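Home > Automation > Reader Questions

Can a Machine Do the Chores Yet? Your Questions

By So-ying Tsang
July 19, 2019
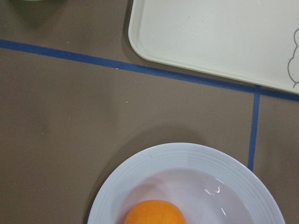 Most of the mail we get about household robots comes down to one thing: people want to know when they can buy one that tidies up. The short reply is that a few single jobs can be done by machine now, and general housework can't.

Can a robot clear the table?

In a lab, sometimes. Picking up one piece of fruit and setting it on a tray is a fair test, and plenty of research arms can pass it on a good day. A full table after dinner is much harder. Plates are shiny, forks hide under napkins, and glasses tip over.

Why are plates so difficult?

A plate is flat and smooth, and there is very little to hold except the rim. Glare from a ceiling light can also confuse a depth camera. People slide a finger under the edge without thinking about it. A two-finger gripper has to be told, or trained, to do the same.

Why do test tables have tape on them?

Tape marks out areas. It lets a team put things back in nearly the same spot between tries, so that one run can be compared with the next. Your kitchen won't have any - that is one reason lab scores drop at home.

How fast are they?

Slow. At the Furngate demo in February, the arm took 14 minutes to move 11 items from a table to a bin. It dropped two of them. A person would be done in well under a minute.

What about shops and factories?

They are further along. Cirex makes a packing cell that handles boxed goods all day, but the boxes come in only five sizes and always arrive the same way up. Loose fruit still goes to people on most lines.

Is there anything I can buy now?

Robot vacuums and mops, yes. Plusis is taking names for a kitchen arm, with a waiting list of around 30 households. I would not plan a remodel on it.

Will it be safe near children?

Ask the maker how hard the arm can push and how it stops. If they can't tell you, wait.

Filed under: Home Robots, FAQ

Get our newsletter every other week. You can unsubscribe at any time.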